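Isine Two-Arm Bench Cell — Demonstration Days at Codham

Product code: 827
Availability: to order
Demonstration: by booking, Codham workshop

The Isine bench cell is a pair of black robot arms mounted on opposite sides of a wooden-topped table, with a black aluminium frame bolted round the edge. Both arms carry grippers and share the same work area. It is sold as a complete bench or as a frame and arms for fitting to your own top.

Visitors to Codham see the cell running on small handling jobs with everyday items — cups, straws and the like. A session lasts 2 hours and takes up to 4 people.
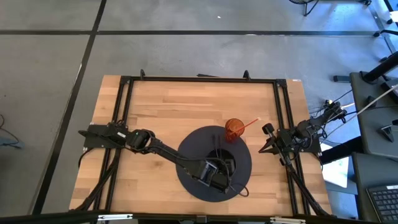

You are welcome to bring your own parts. Please tell us the size and weight when you book so that we can check them against the gripper. The Ding control software is shown in the second hour, and there is time to try it yourself.

Sessions run in October, starting at 10 am and 2 pm. Parking is at the rear, off Sirnton Road. Closed shoes must be worn in the workshop.

Frame and arms only: £1,245 deposit, balance on delivery
Complete bench: price on request
Delivery: quoted by postcode

Book a demonstration | Ask a question | Download data sheet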